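Gripper Comparison Bench: Frequently Asked Questions

Maintained by Karthikeyan Lobo and Sunee Intarasuk. Send corrections to either of us. Last revised in October.

What is the comparison bench?

It is a simulated tabletop setup we use to try out grippers before we order hardware. Each gripper is mounted on the same arm model, over the same table, and runs the same short list of tasks. The results go into the shared comparison sheet.

Which grippers have been run so far?

Two: the Destodon and the Stevetti. Both have the full set of mug trials. The Serkwood is waiting on a corrected collision mesh from Gopinath Namboodiri, and will be added when the mesh passes the contact check.

Why start with a mug?

It has a handle, a rim, a curved wall and an open inside, so one object gives several ways to grasp it. It also rolls when it is on its side, which shows up weak finger placement quickly.

What counts as a successful grasp?

The mug has to leave the table and stay held for 5 seconds with the arm stopped. If it tilts in the grip, that is still a success, but the tilt is logged. If any part of the mug touches the table during the hold, the trial is a failure.

Can I grasp the mug from the inside?

Yes. Inside-rim grasps and outside-wall grasps are scored separately. Please don't average them. The Stevetti does much better on one than the other, and a single number hides that.

How many trials are in the current set?

93 per gripper. A trial that stops on a simulator error is run again with the same seed and doesn't count as a failure. Write the seed in the notes column.

Which camera views should I save?

All three: the close view at the gripper, the view from behind the arm base, and the high view looking down on the table. The close view is best for finger contact. The view from behind the base is best for checking the approach, and the high view is the one to use for lift height. If disk space is short, lower the frame rate before you drop a view.

The gripper hides the object in the close view. Is that a fault?

No. At short range the fingers cover a good part of whatever they are reaching for. If you need to see the contact point, step through the same trial in the other two views.

Do the other objects on the table matter?

They are not scored, but leave them in. A planner that clips one of them on the way to the mug gets a collision flag, and we want those flags. If you move an object, save the layout under a new name. Vasanthi Varma spent most of a Tuesday chasing a difference between two runs that came down to one shifted object.

Can I change the controller gains?

Only in your own branch. The comparison runs use the gains in the Venkataraman profile, with no edits. If you think the profile is wrong for a gripper, open a ticket and attach a run with your values next to a run with ours.

Why do my results differ from the sheet?

Check the following first:

Friction value on the fingertip pads
Physics step size
Layout name
Gripper closing speed (the default is 2, and older configs have 5)

The last one is the usual cause. Old configs load without a warning.

Do the results carry over to the real arm?

Partly. The ranking between grippers on outside-wall grasps has matched our hardware checks. Inside-rim grasps have not been checked on hardware yet, so treat those numbers as simulation only. Rafail Nikolaidis is writing up the hardware side and can share the draft.

Can I add my own object?

Yes, if it has a closed mesh and a sensible mass. Put it in the objects folder, run the drop test, and make sure it comes to rest. Objects that never settle will make the grasp planner time out.

How do I start a run?

Load the layout, pick the gripper, select the Venkataraman profile and press Run. Leave the window open until the log says the file has been written. Closing it early leaves a partial file that the sheet will not import.

What do the saved views look like?

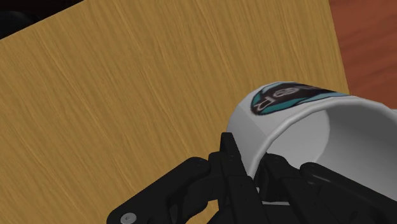
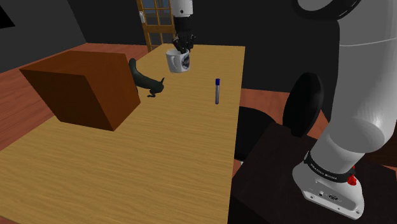
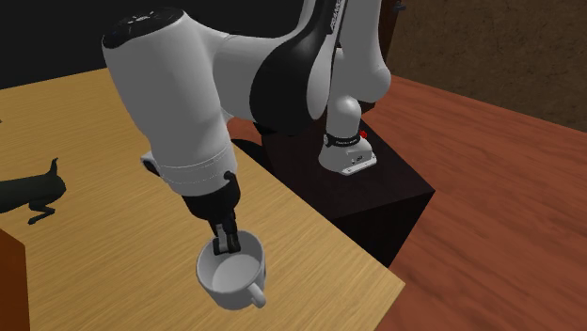
Mug task, simulated. First: close view with the mug on its side. Second: view from behind the arm base, gripper at the mug's rim. Third: high view, inside-rim grasp with the mug off the table.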